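Archive > Lists > gripper-users > Thread: Hand-held grippers, long or short fingers?

Re: Hand-held grippers, long or short fingers?

Juniper Rosenthal wrote:
> We must choose between the Lerard pair and the Cundlow pair before June.
> Our tasks are mostly flat things: books, folders, thin boxes. Has anyone
> used both for longer than a demo? I am also interested in how the
> tracking holds when the two hands are close together.

Dear Juniper, dear all,

I have used both, the Lerard for five months and the Cundlow for eight weeks, so my opinion on the second is still young.

For flat things I would take the long fingers. With the short Cundlow fingers I could lift a closed folder from a table, but I had to bring my knuckles almost to the surface, and after a morning of this my wrists complained. The long ones let me come from the side. The price is that they bend. With a heavy box the tips open a little and the box starts to turn. We put thin rubber from Marchetti on the inside of the tips and it became much better, although the rubber must be changed often. I write the change in the log now, as otherwise two sessions with the same settings do not compare.

About the trigger: the Cundlow one is softer and I prefer it. The Lerard one has a dead zone at the beginning. You can make it smaller in the controller file, but do not set it to zero — the fingers will then shake when you only rest your hand.

Your second question is the more difficult one. We run the tracking at 200 Hz and the trouble was never the speed, it was the markers hiding each other.
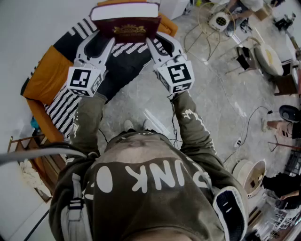

Two-handed work on a book is my usual test for this. Both hands must hold the same object, so the bodies of the grippers come near and the cubes can turn away from the camera. With a marker cube on each gripper, as on this white pair with the long angled fingers closed on a dark red book, a front face and part of the side faces can be in view together, and the solver has something to work with when one face is lost. A single flat marker gave us jumps in the same kind of grip. Please also look at the black cable that goes down along the right sleeve. I advise to leave it some slack at the elbow, or you feel it pull each time you reach.

I did over 400 grasps with the Lerard at our Seltbridge room and can send the log, if you do not mind that the comments are in two languages. What camera do you plan to use, and is it on the head or fixed?

With kind regards,
M.

Contact the list owner | Messages are copyright of their authors | Back to top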